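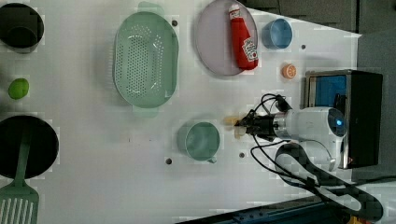

Imelda Lagman had been hoping for years that the town would get a place to borrow cooking things, and she told the crowd at the Akbulut Street library on Saturday morning that she had already made up her list. She wants a fish kettle first, then a preserving pan, and after that she will see what her cupboards at home can stand.

The Nornska Kitchen Library opened its doors in October 2019 in the old reading room at the back of the branch, and it works just the way the books do. You bring your card, you pick out what you need, and you have it home with you for two weeks. There are stockpots and cake tins, pasta machines and pressure cookers, a great many baking sheets, and one enormous paella pan that took two people to carry up the steps (and that was spoken for before the coffee had finished brewing).

The collection stands at 459 items, nearly all of them given by people in the neighborhood over the summer. Ilgın Yüksel, the branch librarian, put a box by the front desk in the spring with a handwritten note on it, thinking she might get a few muffin tins. By the end of the first week she had to ask for the storeroom key.

"People kept telling me where each thing came from," she said. "Somebody's wedding, somebody's first apartment, an aunt who made jam. I started writing it all down on the tags, and now the tags are half the fun of looking through the shelves."

Membership is free to anyone with a library card, and 172 people had signed up by closing time on opening day, a good many of them students from the Dultel apartments, where the kitchens are small and the cupboards smaller still. Larger items, such as the stand mixers and the canning kettles, carry a refundable deposit of $40. Everything should come back clean, and chips or cracks should be mentioned at the desk so that the tag can be changed.

Volkan Coşkun borrowed a dumpling steamer and was back inside of an hour to ask whether anyone had the recipe that used to be tucked in the lid. It was found, a little splattered, in the drawer with the cookie cutters, and a copy was made for him on the spot.

There will be cooking evenings too, starting in November. Birsen Ertürk is to lead the first one, on soups and flatbreads, and she has promised to bring her own rolling pin — the library has plenty, but she is used to the weight of hers. Places are limited and can be reserved at the desk or by phone.

The kitchen library is open during regular branch hours, except Monday. Donations are still welcome, and Ms. Yüksel says she would be especially glad of pie dishes, good graters and lids of any size.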